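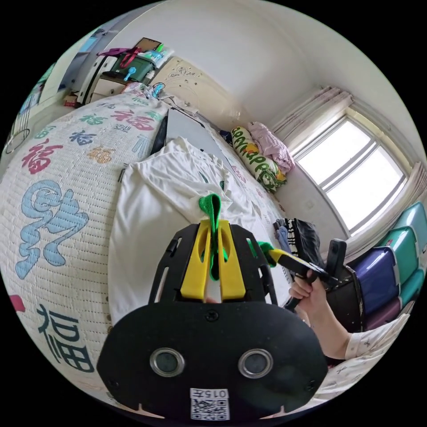
Rapport de projet – règles de bonne pratique pour l'enregistrement de gestes à domicile
Projet Sadgate, rendu du 6 juin 2021

Quand j'ai choisi ce sujet, je pensais passer mon semestre à régler du matériel. Eh bien non, j'ai surtout écrit des règles ! Le projet Sadgate enregistre des gestes du quotidien (plier, ranger, faire un lit) avec des pinces tenues à la main, dans de vrais logements, pour entraîner ensuite un bras robotisé. Ma partie à moi, c'était le protocole : qu'est-ce qu'on a le droit de faire chez les gens, dans quel ordre, et comment on décide qu'un enregistrement est bon à garder.

1. Le point de départ

Il existait déjà une charte, rédigée pour le projet Plollden, qui se passait entièrement en laboratoire. Je l'ai reprise ligne par ligne et très vite j'ai coincé. Elle demande par exemple un « plan de travail dégagé et uni ». Dans une chambre, bon courage : il y a des couettes à motifs, des coussins, des rideaux, des boîtes empilées le long du lit. Et puis c'est justement ça qui nous intéresse ! J'ai donc supprimé cet article et je l'ai remplacé par une consigne plus modeste : on ne range pas avant d'enregistrer, on enlève seulement ce qui peut casser ou blesser.

J'ai aussi regardé du côté des normes de robotique industrielle. J'y ai passé presque tout le mois de février, avec beaucoup de café. Elles parlent surtout de machines qui bougent toutes seules, alors qu'une pince tenue à la main ne bouge que si on la bouge. J'en ai gardé l'idée d'analyser les risques avant de commencer, et pas grand-chose d'autre.

2. Les règles retenues

Le protocole final tient en 6 règles, sur une page recto (j'y tenais, personne n'emporte un classeur chez quelqu'un).

Accord écrit de l'occupant, pièce par pièce. Un oui pour la chambre ne vaut pas pour la cuisine.

Tour de la pièce avant de démarrer : photos de famille, courrier, ordonnances, écrans allumés. On demande à l'occupant de les retirer lui-même, on n'y touche pas.

Contrôle de la pince : vis serrées, mâchoires propres, étiquette lisible. Le numéro est recopié sur la fiche à la main.

Un seul geste par enregistrement. Si on plie une chemise et qu'on pousse un oreiller au passage, on le note.

Les ratés sont gardés et marqués comme ratés. J'ai dû insister sur ce point, la tentation de tout effacer est forte.

Arrêt immédiat si l'occupant le demande, sans discussion, et suppression le jour même.

3. Ce que ça a donné

J'ai relu 714 enregistrements sur les 2000 que compte la base Vanhove, celle où notre équipe dépose tout. Je n'ai pas pu faire mieux, la relecture est vraiment longue – et au bout d'une heure on ne voit plus rien. Le défaut le plus courant concerne la troisième règle : le numéro manque sur la fiche, ou alors il a été recopié à l'envers. Depuis, j'ai ajouté une case avec une flèche pour indiquer le sens de lecture. C'est bête mais j'en suis assez fière.

La règle du geste unique passe mal avec les tissus. Où s'arrête le geste quand on tire sur un drap ? Nous avons essayé 3 définitions avant d'en garder une : le geste se termine quand les mâchoires s'ouvrent et que le tissu est lâché. Ça ne règle pas le cas des vêtements qu'on reprend tout de suite après, et là je n'ai pas de bonne réponse.

4. Ce qui reste à faire

L'outil de dépôt Nakar accepte encore des fiches incomplètes. Il faudrait qu'il les bloque, j'ai envoyé la demande mais je n'ai pas eu le temps de la suivre. J'aimerais aussi une version de l'accord écrit en plusieurs langues, avec des mots plus simples : la mienne fait encore un peu trop notaire.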